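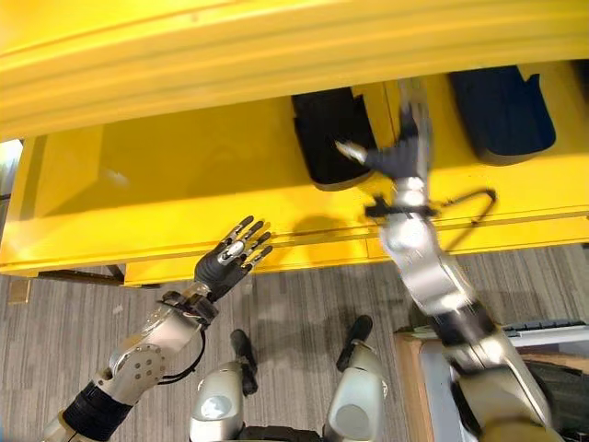 It will be faster than me one day, fine, but who is going to tell it that a seam is wrong? The question came up from the back of the room at Tarton's July staff meeting in Plundport, and by most accounts it went unanswered. Management thanked whoever had asked it and moved on to the schedule.

The schedule concerned Inga, a two-armed, two-legged machine with a full set of fingers on each hand, and Udon, the project that pays for it. Tarton handles soft goods for other companies: pouches, sleeves, covers, the cloth holders that other products get slipped into. They come in by the carton and have to be picked up, opened, looked over and set down again. Seventeen people do this for a living. Udon is supposed to find out how much of it a robot can do.

I spent a day with the thing. At its bright yellow work surface, with two dark fabric holders set out on it, Inga brings one hand in beside the black one and keeps the other open above the front lip. The approach is quick. What comes next is the hard part, and anyone who has tried to get a thumb into a limp pouch will know why. Cloth gives way. It folds where you don't want it to. A human hand sorts this out without asking permission, and a worker can carry on a conversation about parking while it does.

Tarton's figures for July say the people on the floor handled 3,314 pieces during the trial weeks set aside for comparison. The figure for Inga is described in the same report as "not yet meaningful." I asked what number would be meaningful and was told the project is at the learning stage. It has been at the learning stage since the first slide of the first presentation, which I have also read.

Meanwhile the work has changed for the people, whatever happens to the machine. Six of the seventeen now spend part of each shift on Udon. They lay out pouches, reset them, write down what went wrong and lay them out again. Their own cartons wait, or go to whoever is left. None of them had a new job title when I visited. Pay was, I was told, "under review."

Some like it. One worker told me it was the first time in years the company had asked how the job is done. Another said the asking was what worried her.

I have some sympathy with the engineers. Look at the hand up close, with its silver joints and black padded fingertips coming out of a fabric sleeve, and there is plainly a lot of good work in it. Good work and a good idea are separate purchases, though, and Tarton has so far shown its staff a receipt for only one of them.

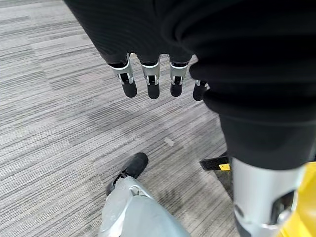 What the staff want in writing

The list is short. They want the hours spent on Udon counted as skilled time. They want to know what happens to the six if the project ends, and to the other eleven if it doesn't. They also want a say in what gets recorded, as the notes they write are in effect a manual for their own jobs.

Tarton says it has no plans to cut positions. It said the same in its brochure for Udon, two pages before a chart that puts a robot at every station. The company calls the chart illustrative. A copy is taped up in the Plundport break room, where more than 100 comments have been added in pen, and the next staff meeting has been moved to a bigger room.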